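Marnulo cell

The Marnulo cell is a tabletop robot cell built by Silden for handling small household goods such as bottles, boxes and drawer units. It consists of one arm, a two-finger gripper with a small camera at the wrist, and a fixed table. The first cell was installed at Beaulieu, where Meron Araya wrote the maintenance schedule still used for later units.

Gripper and pads

The fingers are dark green and carry textured pads on their inner faces. The pads are the main wearing part. They are checked every Wednesday and replaced as a pair, even if only one shows damage. Wear along the fingertips is tolerated as long as the pad below it is whole. Each finger is held by 2 screws, which are tightened with a hand driver.
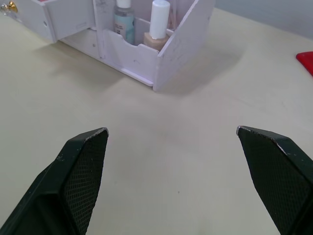

After a pad change the gripper is opened fully and closed 30 times with nothing between the fingers. The wrist camera is then checked against a printed card laid on the table. If the card position is off by more than 2 millimeters, the camera mount is loosened, reset and checked again. The full procedure has 57 steps, most of them concerned with the arm joints.

Table surface

The table is wiped with a damp cloth before calibration. Solvents are not used, as they leave a shine that upsets the camera's exposure setting.

Later versions

The Kurkavon version uses the same arm and fingers but has a quick-release camera mount. Pads for the two versions are interchangeable.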